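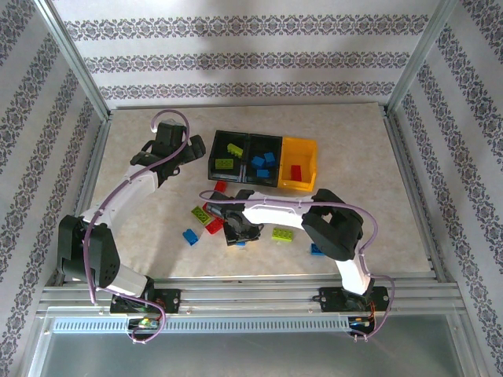
图1 双臂工作单元,台面上为散落的玩具积木

小镇周末集市中直接售卖农产品的摊位布局与顾客停留时间研究
课程项目结题报告
阅读时间:6 分钟
搜索 输入关键词 全部栏目

摘要
本报告以 Mullthorpe 镇周末集市为对象,考察摊位位置、试吃方式和价签形式对顾客停留时间的影响。观察在六月的两个集市日进行,共记录有效停留63次,另收回问卷50份。结果显示,提供试吃的摊位停留时间中位数较高,但试吃与购买之间的关系在蜂蜜和面包两类商品上表现不一致。价签形式的影响在本样本中无法与摊位位置分离。

1 背景与问题
Mullthorpe 集市设在旧货运站前的广场,由镇公所出租摊位,摊主须为所售产品的生产者或其家庭成员。商品以蜂蜜、面包、奶酪、香草和时令蔬菜为主。集市对外来游客也有一定吸引力,从车站步行即可到达,多数游客上午到场,购买量小,以当场食用为主。
已有的课堂材料多讨论超市货架,对露天集市涉及较少。两者的差别在于:集市没有固定动线,顾客可以从任何一侧进入;摊主本人在场,交谈本身占用停留时间;商品数量随时间减少,下午的陈列与上午不可直接比较。
本项目提出以下问题:
(1)靠近入口的摊位是否获得更长的停留时间;
(2)试吃由摊主递送与由顾客自取,效果有无差异;
(3)手写价签与印刷价签是否影响询价次数。

2 方法
2.1 观察对象
选取4个摊位。Diller 面包摊与 Fogh 蜂蜜摊位于北侧入口,另外两个摊位(奶酪、香草)位于广场内侧。选择标准为:六月两个集市日均出摊,摊主书面同意观察,且摊前无遮挡。
2.2 停留时间的定义
顾客双脚停止移动且身体朝向摊位时开始计时,转身离开或移向相邻摊位时结束。同行者按一组计,以最后离开者为准。短于五秒的停顿不计入。排队时间单独记录,不并入停留时间,此项在 Diller 面包摊尤为重要,该摊上午几乎持续有人排队。
2.3 记录工具
采用纸质记录表与秒表,每个摊位由两名观察员轮换。数据录入使用课程统一提供的 Lernura 表格模板。该模板的时间字段只接受整分钟,我们将其改为文本字段后再换算为秒,换算过程由 Halldóra Þórarinsdóttir 复核。
2.4 问卷
问卷在出口处发放,共八题,内容包括到访频率、交通方式、当日花费区间以及是否试吃。收回的问卷全部可用,但其中部分未填写花费一题,相关统计按缺失处理。

3 结果
3.1 位置
入口处两个摊位的停留次数多于内侧摊位,但单次停留时间较短。内侧香草摊的单次停留最长。观察记录显示,该摊顾客多有询问种植和保存方法的行为,交谈占停留时间的大部分。因此,停留时间不宜直接解释为购买意向。
3.2 试吃
Fogh 蜂蜜摊在第一个集市日由摊主递送试吃,第二个集市日改为自取。自取条件下停留时间缩短,试吃人次增加,购买次数没有明显变化。Diller 面包摊两日均为自取,切片大小不一,上午切片较大,午后较小。试吃后购买者多选择与试吃品种相同的面包。
奶酪摊的试吃受气温影响。第二个集市日中午起,摊主将试吃盘收入冷藏箱,仅在顾客提出要求时取出,该时段的数据已从比较中剔除。
3.3 价签
使用手写价签的摊位询价较多。询价内容多集中在计价单位,即按件还是按重量,而非价格本身。由于两个使用手写价签的摊位均在内侧,本项结果与位置混杂,只作描述,不作推断。
3.4 问卷
受访者中步行到达者居多。到访频率与试吃之间未见规律。在开放题中,意见集中于两点:缺少可以坐下进食的地方;临近收摊时面包品种不足。有数名受访者希望在摊位旁标注产地到集市的距离。

4 讨论
样本量有限,且两个集市日的天气不同:第一日多云,第二日晴热。天气同时影响客流、试吃供应和顾客停留的意愿,现有数据不能将其分离。另一项误差来自观察员。轮换前后对“身体朝向摊位”的判断存在偏差,我们在第一日结束后统一了口径,第一日上午的记录未作修正。
就蜂蜜而言,递送试吃带来的交谈延长了停留,但没有带来更多购买。这与摊主的经验相反。Hrefna Gunnlaugsson 在审阅初稿时指出,蜂蜜的购买周期长,顾客可能在之后的集市日返回购买,单日观察无法捕捉。我们接受这一意见,并在结论中限定了适用范围。
面包为当日消费品,试吃与购买之间的间隔短,所得关系较为可靠。

5 结论与建议
(1)入口摊位适合当日消费、决策时间短的商品,内侧摊位适合需要讲解的商品。
(2)面包类试吃宜标明品种,并保持切片规格一致。
(3)手写价签应写明计价单位。
(4)后续研究应覆盖至少一个完整季度,并记录回头顾客。

6 分工
现场观察由全组完成。问卷设计与发放、数据录入、统计和报告撰写分别由各组员负责,分工表见附录B。附录A为记录表原件,附录C为问卷全文,均存课程资料室。

读者评论(3)

麦穗:2.2里排队时间单独记录,那边排队边和摊主说话的算哪一类?我们去年做的时候就卡在这里。

Lin_k:香草摊那段有意思。能不能把交谈时间再拆成询价和闲聊?附录A的表里好像没有这一栏。

北岸:去过这个集市,面包下午确实没什么可挑的,黑麦的十一点就卖完了。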